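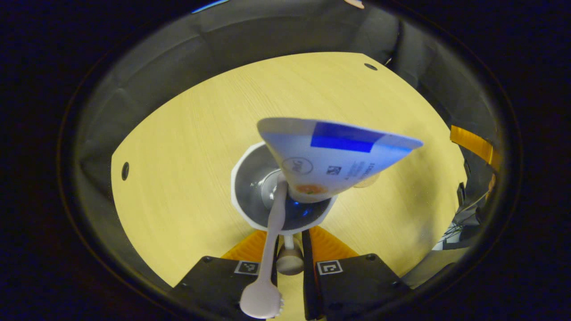 long white handle, slight curve to it

Moving out in June, how clean is clean enough?

Ketsara Limsakul
Lease is up end of June, first apartment I've ever left. Landlord is Stistov Rentals and the deposit is $1,000, so yeah I'd like it back. Lease says "broom clean condition" on one page and then "professionally cleaned to original condition" on another. Which one counts?? Emailed the office Thursday, no answer. Lived there 34 months, carpet has a worn path from the door to the couch, no stains. Oven is bad. Couple nail holes in the bedroom. Do I have to pay a cleaning company or can I do it myself? Any help apreciated.

Birger Forsberg
Rented out a duplex for 9 years so from the other side of it. The worn path in the carpet is normal wear and in most places they can't charge for that. Check your state though. Oven they can and will charge for, do that first. Leave the paste on overnight, wipe, do it again. Racks in the bathtub with an old towel under them.
The two clauses: write again and ask which one they go by. Email, not phone, you want it in writing. If they say professional, ask if a receipt is required or just the result. Lots of places only look at the result.
Nail holes, a dab of spackle, let it dry, sand lightly. Don't touch up the paint unless you have the exact same paint. A wrong white looks worse than the hole did.
And dig out your move-in checklist. If you never got one say so in the email.

Montri Sitthichai
just pay someone, not worth your weekend

Manon Friesen
Did mine alone in 2 days, got everything back except a key fee. What they looked at: inside the fridge, top of the fridge, window tracks, behind the toilet, blinds. Didnt even open the closets. Take video of every room after it's empty, with the lights on, and get the faucets running too. Leave them your new adress in writing, a lot of states start the deposit clock from that.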